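### 3.2 What ends up on the table

I should say up front that I never planned to write about plates. The study was supposed to be about color names, and how people at Trastmont talk about the dishes they share — but once Rasha Sabbagh and I started reading through the 28 diaries, it was the stacking and parking of things that kept jumping out at us. People don't put a plate down and leave it alone! A plate is a place to put other things, and our diary keepers wrote about that far more than they wrote about food.

Condiments were the worst offenders (or the best, depending on how you feel about a clean tabletop). Two of our diary keepers told us they lay a squeeze bottle on its side so the last of the sauce creeps toward the cap, and they want something with a rim under it so it doesn't roll. Others just said the plate was closest. I do this at home too, so I'm not a neutral party.

Figure 3 gives a fair idea of the kind of spread I mean. The ketchup lies lengthwise across the mauve-gray plate, and the pale green piece in the middle is what we coded as "colander plate," a label we argued over for most of August. It's round and shallow like a plate, but it's full of small holes, so half the Senero group wanted it filed with the strainers. I lost that one at first, then won it back. 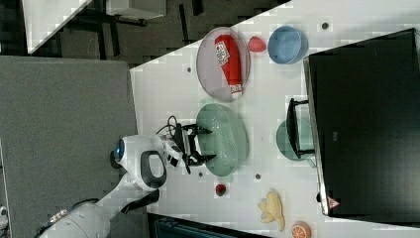 **Figure 3.** Shared dishes on a white tabletop: colander plate, rimmed plate with ketchup bottle, and two round bowls, one light blue and one teal-green.

### 3.3 Sorting the bowls

Bowls gave us much less trouble. We kept one code for anything round with a visible inside, and Rasha went back through the diaries and merged the old "deep dish" entries into it. The blues and greens stayed separate, as our diary keepers had them.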